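On the Choice of Cloth for Shared Rooms

February 2018

Readers of this blog have asked on several occasions for a fuller account of how cloth was chosen for the common rooms at Kaewsai, the student residence in Protunville where I have been employed as house manager for a number of years. The present post is intended to answer those requests. It sets out my own views and should not be read as a statement of policy by the residence or by its owners.

The work in question was carried out in October and covered the reading room, the long bench in the entrance hall and the seats in the upstairs study. The total amount to be covered came to 57 yards, including an allowance for pattern matching that was later found to be unnecessary, as the cloth finally selected had no pattern. The remainder is stored on a roll in the linen room and has already been used twice for repairs.

The first matter to be settled was color. It had been the custom at Kaewsai to furnish the reading room in dark green, and several former residents wrote to express a wish that this should continue. Their letters were read with care. Dark green, however, had proved difficult in two respects. It showed lint, particularly in winter when residents wear wool, and it faded unevenly along the side of the room that faces the street. By the end of its life the large sofa was three different greens, depending on where one stood, and the cushions could no longer be moved from one end to the other without the difference being plain to visitors.

My own preference was for a mixed gray. A cloth in which lighter and darker yarns are combined will conceal small marks much better than a cloth dyed in a single flat shade, and it is more forgiving when a section must be replaced some years later. Murray Sawatzky, who taught me most of what I know about furnishing and who managed the residence before me, held the opposite view. He considered gray a color for filing cabinets. We exchanged a good many letters on the subject, and I remain grateful for his, which were longer than mine and better argued.

The second matter was texture. It is common for a buyer to look at a sample, approve the color and give the texture very little thought. I would advise that the order be reversed. A person sits on the texture. A coarse weave will catch on knitwear and will leave its print on the back of the knees in summer, while a very smooth cloth allows loose cushions to travel forward until they reach the floor. The samples should be handled with the palm and also with the inside of the forearm, which is the more sensitive of the two. They should be looked at closely and then from across the room, in daylight and again after dark with the lamps lit.

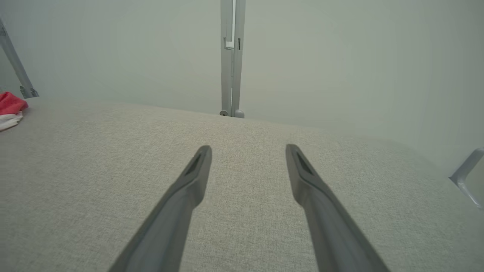

Fabric surface, at close range.

Samples were requested from three suppliers. Two of them sent small squares pinned to a card, which were attractive but of limited use. The third, Clukulham, sent a full yard of each cloth on the understanding that the pieces would be returned. The difference this made can hardly be overstated. A small square of gray cloth looks like any other small square of gray cloth. A yard of it, laid over the arm of an existing chair and left there for a week, soon shows whether it sags, whether it gathers hair and whether one has grown tired of it. I had been quite certain of one sample for the first two days and could not bear the sight of it by the sixth.

Residents were invited to leave comments in a notebook beside the chair. The notebook was filled rather quickly. Some of the comments concerned the heating, and these were passed on to the proper person. Of those that concerned the cloth, the most useful came from Lamai Jaidee, then in her final year, who pointed out that the palest sample reflected the lamplight upward in a manner that made it tiring to read beside. I had not noticed this at all. I went back in the evening with a book, sat for an hour and found that she was entirely correct. The palest sample was withdrawn the following morning.

The third matter was durability, and some caution is called for here. Suppliers provide a rub figure for most upholstery cloth, and buyers are inclined to treat the highest number as the best cloth. The figure tells one how a flat piece of cloth behaves under a machine. It does not tell one how the same cloth behaves when pulled over a corner and struck daily by the zipper of a backpack. In my experience it is nearly always the corners and front edges that fail first, long before the seat itself shows any wear. For this reason I ask that corners be rounded wherever the frame permits. A softly curved edge spreads the strain across more of the cloth, and it is kinder to the shins of anyone crossing the room in the dark.

The upholsterer, Ji-hoon Ban, was in full agreement on this point and in less agreement on several others. He recommended a thinner padding than I had requested, on the grounds that deep padding under a firm cloth produces creases at the seams which cannot afterward be removed. I asked him to prepare one seat each way. His was the better seat, and the remainder were completed to his specification. He also declined to use piping on the edges, which I had wanted for the sake of appearance. I continue to think that the bench in the hall would have looked well with piping, and I record the disagreement here for completeness.
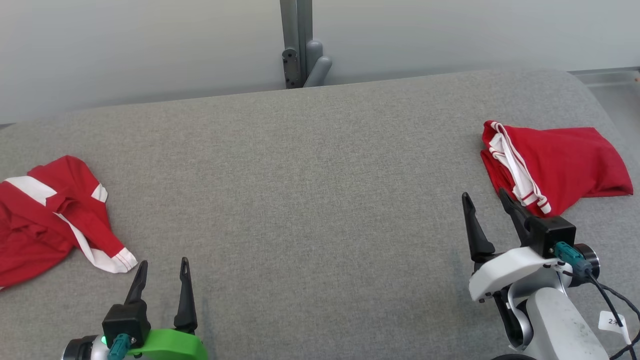

Heathered gray cloth with a rounded back edge, against a plain pale wall.

A word should be said on walls. A new cloth is never seen alone, and a gray that appears warm in the supplier's showroom may turn faintly blue or even purple once it is placed against the paint at home. The walls of the reading room are a pale off-white, last painted before my time, and no record of the exact shade has been found in spite of a thorough search of the office. We were therefore obliged to match the cloth to the wall by eye. Where a record does exist, I would urge that it be kept somewhere more sensible than on the lid of the paint can.

The cost of the work has been a subject of some curiosity. I am not at liberty to give the full account, but I may say that the bill for cleaning and treating the cloth, which had not been foreseen, came to $784. This was in my view money well spent. Untreated cloth in a room where tea is permitted will have a short life. Tea has always been permitted in the reading room, and I would resist any proposal to change that.

As to regular care, the practice now in force is a simple one. Each seat is brushed weekly in the direction of the weave. Spills are pressed with a dry white cloth, never rubbed, and the place is then left alone until the next day, at which time it may be judged whether anything further is required. Loose cushions are turned on the first of the month. Colored paper napkins are no longer stocked in the kitchen, following an incident with a red one and a glass of water that I do not propose to describe.

I have been asked whether I would make the same choice again. The cloth has been in use for one winter only, and it would be premature to give a firm answer. The reading room is certainly fuller in the evenings than it was, though the new lamps may deserve a share of the credit. Murray Sawatzky visited shortly before the new year, sat for some time on the large sofa and observed that it was very comfortable and that it was still gray. He has since sent me a cutting of dark green wool, without a note.

A later post will deal with curtains, a subject on which I have received more correspondence than I am presently able to answer. Readers who have written about blackout linings are asked to be patient.

Recent posts
On the Labeling of Linen
Lamps for Reading: A Second Report
A Visit to the Mill at Plirnton
The Correct Storage of Winter Blankets
Notes on a Squeaking Stair
Letters Received, Autumn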